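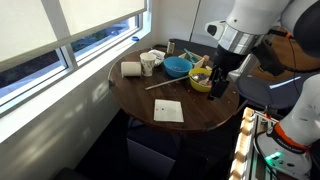
Stop tidying the table first

Posted October 6, 2023

Quick one, between runs. Been meaning to write this since the argument on Tuesday and if I leave it any longer I won't.

My position: most of the demonstration data people gather for clearing-up tasks is too clean. Far too clean. Two plates, one cup, a bare white worktop, nice even light. Arm picks up cup. Arm puts cup in tray. Lovely. Do it 700 times and you have a policy that can clear a table no human being has ever eaten at.

We did exactly this, at Jedwood, for the whole first half of the project. I'm not pointing at anyone else. I set the table. I wiped it between episodes, for goodness sake. With a cloth. I had a little diagram of where the bowls went.

Result was Akis, our first proper model, and Akis was very good at my diagram. Move a bowl towards the edge, fine. Drop a crumpled napkin behind a paper cup and it would go for the napkin as if it were a cup, close on the top of it, lift, drag half of it, and then stop. Just stop. No idea what came next becuase nothing in the set had ever gone wrong in that way, or any way.

So now we leave the mess. Crumbs stay. Wrappers stay in the bowl with the spoon, because that is where people put wrappers. Paper towel on its side instead of standing up like in an advert. The person running the session eats something, or somebody does, and whatever is left is the starting point.

Lautaro Leiva hates this, and I should give his side fairly because he is not wrong about all of it. His case goes: you cannot compare two episodes if the table is different each time. You can't tell whether the model failed or the operator did. And operators get slow. He pulled the numbers for one block, 181 episodes on messy tables, and over 30 of them had to be thrown out – wrong grip, operator changed their mind halfway, spoon flicked onto the floor. On clean tables we threw out hardly any.

Fine. But look at what we were throwing out! The operator changed their mind halfway. That is the job. You go for the spoon, the spoon is under a wrapper, you move the wrapper. A person doing that is showing you something, and we had it down as a fault and binned it. I asked for those back. Some were really useless, I grant that, arm waving about while somebody answered the door. Most were the most useful things we had recorded all month.

Which is my second complaint, seeing as I've got going. We score episodes by how smooth they are. Short, direct, no pauses. It makes for nice video and it makes the operators compete with each other, and what you get is people choosing the easy object every time. Nobody picks up the flat napkin. Why would you? Flat paper on a table is horrible to grab with two stiff fingers, you have to slide it to the edge or pinch up a fold, takes ages, looks bad. So it is always left till last, and then the time's up. Search our older set, 1,665 episodes, for a flat napkin picked up properly. I did. It was a depressing afternoon.

Same goes for sticks, anything long and thin. Same for a spoon lying in a bowl with other stuff on top. The awkward things are where the model knows least, and they're the things we were quietly teaching our operators to avoid.

Edgars Mägi, who runs more sessions than any of us, suggested the dullest possible fix and it works. Hard object first. Whatever you least want to pick up, start there. No scoring on time at all. He also won't reset after a mistake, you carry on from the mistake until the table is clear or you give up, and if you give up you say so in the note. His sessions look awful. I'd take ten of his over a day of mine.

The other objection, and I hear it mostly from people at Greltard who sell the clean sort by the hour, is scale. Gather enough tidy data and the mess takes care of itself. Maybe? I've not seen it. What I have seen is more of the same table. Another thousand goes at a cup in the middle of a bare top is not another thousand examples, its one example with a lot of disk space. And somebody has to sit there and do it, hour after hour, and they get bored, and bored people move in the same way every time.

Money, yes. Messy is slower so messy costs more per episode. I'd still rather have fewer. I don't have a good answer for the comparison problem Lautaro raises, except keep a small fixed set to one side for testing, same layout each time, and never train on it. We do that now. He wants it bigger. We'll probably end up making it bigger.

And the light. Forgot the light. We used to pull every blind down so the sun didn't stripe the wall halfway through a session. Kitchens have windows. Leave the blind where it is, let it change through the day, record at teatime when it's going dim. The crew at Huaranga were doing this before us and I told them it was sloppy. Sorry. It wasn't.

If you are starting a set this month, have lunch at the table first. Then switch the arm on. Don't wipe anything.

Right, next run.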